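4.2 Grippers and mounting

We compared two end effectors on the same arm. The first, which we call Dudemden after the shop that machined its palm, is a two-finger gripper with rubber pads. The second, Ceta, combines fingers with a suction cup and needs a vacuum hose, a subject on which the authors now hold opinions. Both were driven by the same controller, Hutard, with the same grasp planner and the same speed limits. Neither gripper was tuned after the first day of trials, although there were requests.

Each gripper made 300 pick attempts from a cluttered bin. Objects came from the Llanos set, a collection assembled by Nayeli Inga with the stated goal of being unkind to grasp planners. It favors things that are shiny, lumpy, soft in one place and hard in another, or dressed. An attempt counted as a success if the object left the bin and stayed in the gripper for the full transfer. Objects that left the bin by other routes were recorded separately and picked up off the carpet.

Hose routing deserves more space than it usually gets. In our first layout the hose ran straight along the last link, and it pulled the wrist off target whenever the arm reached for the far wall. The second layout leaves a generous loop beside the wrist (Figure 3). This cured the pulling. It also put a thick hose between the overhead camera and a good share of the bin, so that the planner spent part of the study reasoning about a landscape made of hose. We masked the hose in the depth image using the arm's joint angles, with a margin Socorro Cárdenas set by hand and would prefer not to defend in print.
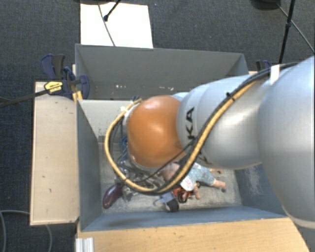
Figure 3. Hose loop at the wrist, over a bin holding an eggplant-shaped object and a baby doll, among other items. The hose covers part of the doll's head. Clamps hold the boxes.

4.3 Failures by type

Ceta failed 100 times and Dudemden 138 times. The difference looks respectable until it is split by object. Nearly all of Ceta's advantage came from smooth, rigid items, where suction does what suction is sold to do. On clothed items the cup sealed against fabric, reported a firm hold, and lifted the fabric a short distance ahead of everything else.

Dudemden had the opposite temperament. It held cloth well and treated anything round and glossy as a chance to practice squeezing. Of its failures, 14 were objects pushed into a corner of the bin so neatly that neither gripper could get them out, and a person had to reach in and reset the pile. We scored these against Dudemden, since it had put them there.

Masking errors affected only the Ceta runs. When the margin was too small, the planner proposed grasps on the hose itself, with high confidence.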